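The hill climb at Zellham has never been short of entries, but it has often been short of road. When the club moved the event here from Numow, it inherited a course of 2,000 meters with 21 corners, most of them blind, and a finish line painted across a farm entrance. Drivers still complain about that last part. They brake early or they end up in the yard.

Entries closed in April with 112 cars on the list. The largest group is the pre-war class, where the Prunska specials run. These are light, narrow cars built on whatever chassis could be found, with chain drive and very little in the way of brakes. One of them weighs just under 400 kilograms with a full tank – less than the engine and gearbox of some of the sedans parked beside it.

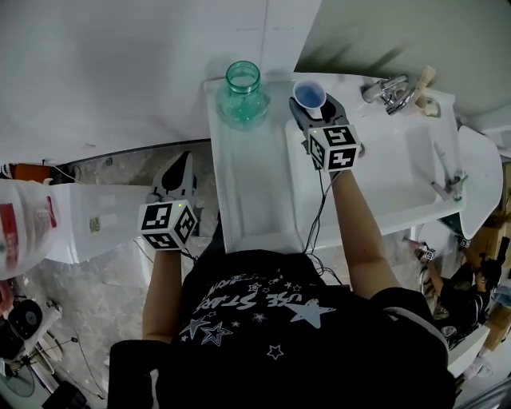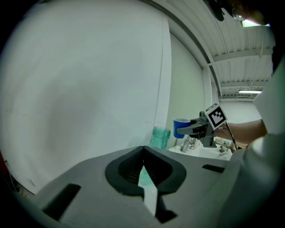 At the sink, a small clear cup of blue liquid in the first picture; a white wall behind in the second.

The Kruger cars are a different matter. They are heavier and slow off the line, and they need a long straight to show what they can do. Zellham has one, between the chapel and the quarry, and that is where they make up their time. Above the quarry the surface changes to old concrete, and tire choice counts for more than power.

Practice starts at 8 a.m. and each driver gets two runs before lunch. The timed runs follow in the afternoon, slowest class first, with the road reopening to farm traffic at 6 p.m.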